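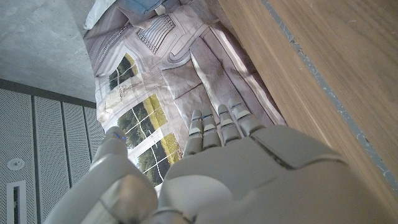

A printed fabric backdrop, crumpled, with arched window and carved panelling.

Fabric backdrop

A fabric backdrop is a big sheet of cloth with a picture printed on it, hung behind a person (or a cake, or a very patient dog) so that a small room looks like somewhere grander. I've been writing up household and hobby textiles for this site for a while now and this is the entry I get the most messages about, nearly all of them about creases. I'll get to creases!

Names

Most sellers just say backdrop. You'll also meet photo cloth, background cloth and, among older studio people, simply "the drop". A tapestry is a close cousin, but it's sold to stay up on a bedroom wall, and the printing tends to be less fussy about straight lines.

Common designs

Plain colours and mottled greys are the old favourites. After those come brick walls, bookshelves, forests and what I call the stately home group, which the one at the top belongs to: mouldings, carved frames, ornate trim and a tall window or two with greenery outside. The pale lilac-grey and white colouring is very typical of the group, and it's kind to faces. Windows are the tricky bit. If the printed daylight comes from the left and your lamp is on the right, the whole thing looks odd and it can take you ages to work out why (it took me a whole June afternoon).

Cloth

Polyester is what most people end up with, as it's light and doesn't hold a fold too stubbornly. Cotton muslin hangs beautifully but drinks up creases. Brushed types, such as the ones Flanel sells, have a soft face that doesn't shine under a lamp. Vinyl isn't fabric at all, so it has its own entry, and you roll it and never fold it.

Hanging

A pole pocket along the top is the easiest thing to live with. Failing that, spring clamps on a curtain rail do nicely, and I use 4 of them on mine. Pull the sides out gently as well as letting the bottom drop, or the panelling will lean and your lovely printed wall will look like it's had a rough night.

Creases

Right then. Crumpled cloth shows worst on architectural prints, where the eye expects a straight moulding and gets a wobble. Steam from the back with the sheet already hanging, working downwards. An iron is all right on polyester if it's cool and you put a tea towel in between. Salma Berrada, who looks after the backdrops at the Rurora hire shop, told me she mists hers with plain water and leaves them up overnight, and I've come round to that completely – it's slow but you don't have to do anything.

Folding and storing

Folding one of these on your own is a wrestling match. Lay it on a clean floor, printed side up, and smooth it from the middle outwards with flat, open hands. Then bring the long edges together, fold in half again, and roll from the bottom up. Rolling round a cardboard tube is better still if you've got the cupboard space. Fold in slightly different places each time, otherwise you get a permanent cross in the middle of your ballroom.

Rurora keeps 323 of them on labelled tubes, sorted by colour, and I was properly jealous. Mine live in a pillowcase.

Washing

Check the label first, obviously. Polyester ones usually manage a cool gentle wash with the print turned inwards. Don't wring them. Rhea Manalo wrote in to say she'd washed a Colent garden print with a new red towel and now has a permanent sunset, which she's rather fond of.

Other uses

People use worn ones as dust sheets, den roofs and table covers for messy crafts. I've seen a very smart pair of curtains lined with an old library print, so that you got shelves of books from the street side.

See also: Muslin; Tapestry; Vinyl background; Đorđević clamp stand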